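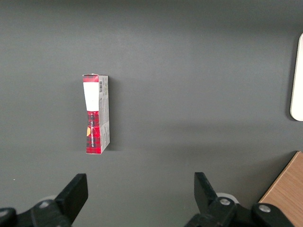
Retail packaging has to carry two kinds of information: what the manufacturer wants the shopper to notice and what the law and the supply chain require. This talk covers the second kind and how to reserve room for it before the artwork starts. The two compete for the same few square inches, and on a small carton the competition is worst. Take a tall, narrow carton with a red-and-black tartan face. The white label area near the top takes up a large share of that face, and the plaid has to work in what remains. Decide the size of the white area first and draw the pattern second.

Slide 2. Scope
Folding cartons only. Flexible pouches and shrink sleeves have their own distortion problems and will not be covered. Most of the measurements come from the Wondis relabeling project, which dealt with 34 carton sizes. Say this early, as the pouch question always comes up.

Slide 3. The panel budget
Start with a flat drawing of the carton. Mark the glue flap, the folds, and the areas covered when the carton is closed. Subtract all of them. Then subtract a margin along each fold, where ink can crack and small type becomes hard to read. What is left is the usable area.
Read the Okoth numbers aloud slowly. On the smallest size, 40 percent of the outer surface was gone before any text had been placed. The design team had been working from the full surface.

Slide 4. Fixed content
Product name, net contents, ingredients or materials, warnings, address, barcode, lot code. Ask for the longest version of each from whoever owns it. Do not lay out with placeholder text. Placeholder text is nearly always shorter than the approved text, and the type then shrinks late in the job to make up the difference.
If a second language is planned, allow for it now. Okoth added one after approval and had to move the barcode across a fold, then move it back when it would not scan.

Slide 5. Patterned backgrounds
Checks and stripes cause three separate faults.
Type set directly on a pattern loses its edges. Thin strokes go first.
A barcode needs a plain light area on both sides as well as behind the bars. Designers leave the background and forget the sides.
A grid shows up bad registration. If the board shifts a little at the folder, a plain color hides it and a check does not. Lines that should meet at the fold will miss each other.
Pause here. Pass the two Stollonetti samples around the room, one starting from each side.

Slide 6. Printed panel or applied label
A printed panel costs nothing extra per unit but ties the text to the carton stock. An applied label lets one stock serve several products, at the price of another station on the line and some crooked labels. Stollonetti switched to applied labels for any item with more than 11 text changes a year. That threshold suited their run lengths and should not be copied without checking.

Slide 7. Lot codes
Keep the code area free of varnish. The coder operator needs a target larger than the code itself. Pestia drew theirs to the exact size of the code, and the last digit landed on the pattern for most of one shift.

Slide 8. Checks before release
Print at full size, cut, fold, and glue by hand. Read the carton at arm's length under store lighting. Scan 50 folded cartons from the first run, not flat sheets. Record the board batch with the results.

Slide 9. Questions
Handout is by the door. If time is short, skip slide 7 and point to the handout, page 2. The template files will be on the shared drive by Wednesday.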